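**The Fokstead Gripper Comparison** is a long-running bench trial of robot end effectors, wrist cameras and motion controllers, conducted at the Fokstead workshop under the direction of Waldemar Michalski. It is best known for its use of household crockery as a test load, and for a scoring system that has been revised more often than the grippers have.

## Background

The comparison began as a purchasing exercise. Fokstead needed one gripper for a table-clearing arm and had narrowed the choice to two: the Brannigan, a parallel-jaw model with broad, rigid fingers, and the Platadon, an underactuated design whose fingers curl around whatever they meet, including on one occasion each other. Michalski allotted the matter an afternoon in December. The purchase was eventually made out of a different budget by someone who had not read the results, and the trial carried on without it.

Aba Fiadzo wrote the original protocol, which runs to two pages and is still cited in arguments. Kwadwo Korletey added the controller tests, on the grounds that a gripper is only as good as the thing telling it to close.

## Method

Each trial consists of an approach, a grasp, a lift and a placement in a rack. The arm is a six-axis unit of Zornstead manufacture, and the same arm is used for every gripper so that its peculiarities are shared out fairly. Loads include mugs, bowls, dinner plates and folded cloths. Plates are regarded as the serious event. A rim lying close to the table leaves little room for a finger underneath, and a wide finger that would hold a mug without complaint may simply push a plate towards the far side of the bench.

A trial is scored as a success, a partial success or a failure. "Partial success" was introduced by Efua Gyamfi to cover plates that were lifted but then set down somewhere other than the rack. Michalski has described the category as generous.

Two controllers are compared. The first follows a fixed closing speed and stops at a set motor current. The second adjusts its grip from the measured load and takes noticeably longer to make up its mind.

## Results

The first series comprised 1747 grasps and the second 2349. Over the first, the Brannigan was ahead on bowls and anything else with a decent edge, while the Platadon did better with cloth, a material it seems to find congenial. On plates the two were close enough that both camps claimed the win.

The second series, run with the load-sensing controller, raised the scores of both grippers and settled very little. Korletey's analysis attributed most of the gain to the controller. Fiadzo's attributed it to new finger pads, which had been fitted in the same week and logged under "miscellaneous."

## Camera trials

A separate strand, led by Afia Ackah, concerns where the camera ought to go. An overhead view takes in the whole bench but loses the rim once the arm is above it. A wrist view keeps the fingers and the target together to the last moment, at the price of giving over a good share of the picture to the gripper itself.

Exposure has proved the harder problem. White glaze under bench lighting tends to saturate, and a black gripper a few centimetres away tends to do the opposite, leaving the auto-exposure to choose which half of the job it would prefer to see. Plates with a patterned border give the edge detector a line to follow when the glaze itself has gone to plain white.
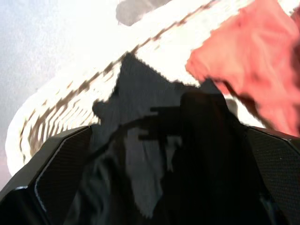 Ackah recommended locking the exposure on the rim and accepting that the fingers would go dark, their position being known from the encoders in any case. The recommendation was adopted for the wrist camera and ignored for the overhead one, which Korletey had already calibrated and did not care to touch again. Coloured cloths cause less trouble, although a fold overlapping a plate can still be segmented as part of it, and the arm has been known to plan accordingly.

## Reception

The comparison has had modest influence outside Fokstead. Its protocol has been borrowed by other workshops, generally without the scoring rules. Critics have noted that the rack was moved between the two series, and that "dinner plate" is nowhere defined. Gyamfi's revised protocol supplies a definition, along with an appendix on rim height that is longer than the rest of the document.

## See also

- Underactuated hand
- Eye-in-hand camera
- Force-limited grasping
- Dishwasher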